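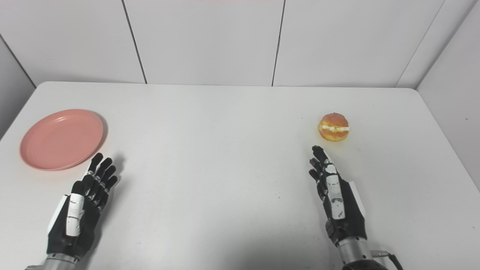 *A plate, a cream bun and two hands at the start of a placing run.*

The fault that cost us most of October was a hand that reported it was holding something when it wasn't. I think this kind of fault gets far too little attention, and the way most labs score their trials helps it stay hidden.

The task is the one in the picture. Pick up the bun on the right, carry it to the pink plate on the left, put it down, open the hand, back away. People who visit Wullside tend to be let down by it. They have seen robots do backflips. But a soft round thing full of cream is a fair test of a hand, and a hand that can't be trusted with a bun shouldn't be trusted with a drinking glass or somebody's wrist.

We had run 345 trials when Wiesława Chmielewska sat down to watch the recordings from the beginning. She wasn't looking for a fault. She wanted clips for a talk in Loltonley. The log said the right hand had closed on the bun, lifted it, and released it over the plate in nearly all of them. The recordings disagreed. In 17 trials the fingers closed on air just short of the bun, the arm went through the whole carry with nothing in it, and the hand opened politely over an empty plate. The log marked every one of those a success.

The cause was dull. Our grasp check looked at motor current in the fingers. If the current went up as the fingers closed, the software took that as contact. One finger joint had become stiff, and a stiff joint draws more current whether or not it is touching food. The hand was feeling its own friction and calling it a bun.

The repair was cheap. We replaced the joint and added a check that compares how far the fingers closed with how wide the object ought to be. That took two days. Finding out which of our older results we could still stand behind took the rest of the month, and a few of them we couldn't.

A dropped bun is a failure you can work with. There is cream on the table, the run is marked bad, and someone goes to get a cloth. A false grasp leaves nothing to clean up. If your score comes from the same signal the robot uses to make its decisions, the robot is grading its own work, and when the signal drifts the grade drifts with it.

I have heard two arguments against making a fuss over this. The first is that the rate was low. Seventeen out of 345 is just under five percent, and plenty of groups would be happy to publish the rest. My answer is that the rate depended on a joint getting stiffer. It was low in the early trials and worse by the end, and we would have kept going. Somboon, who wrote our scheduler, already had a block of 1,000 trials queued up. I don't know what the number would have been by the end of that and I am glad we didn't find out that way.

The second argument is that it's only a bun. I take this one more seriously, and I still think it's wrong. The controller doesn't know what a bun is. The same check, with the same threshold, was going to be used in the Brestmont work, where the hand passes objects to a seated person. A false grasp there means a hand that goes through a handover with nothing in it, which is mostly a nuisance. But the check is also what tells the hand it has let go. A hand that thinks it has released something, and hasn't, will pull back with it. If the something is a mug of tea, or a person has hold of the other end, that is a safety problem. We would have carried it over from the table without noticing, with a very good success rate attached.

So I would like to see a few habits become ordinary. Score trials with something the robot doesn't use to act. A fixed camera and a person with a checklist will do, and so will a small scale under the plate. Run blank trials on purpose, with no object on the table at all, and see how often the robot claims to have picked it up. We do this now at the start of each session. It takes a few minutes, and it would have caught our joint in the first week. Log the idle current of every finger before work begins and keep the old values where someone will look at them.

And when a paper reports a success rate, it should say who or what decided that each trial was a success. One sentence would cover it. I went back through our own last two reports and neither of them had that sentence. I wrote both.

The scheduler block is still on hold. Wiesława is partway through the recordings from spring, using the same checklist, and we'll post corrected figures when she has finished.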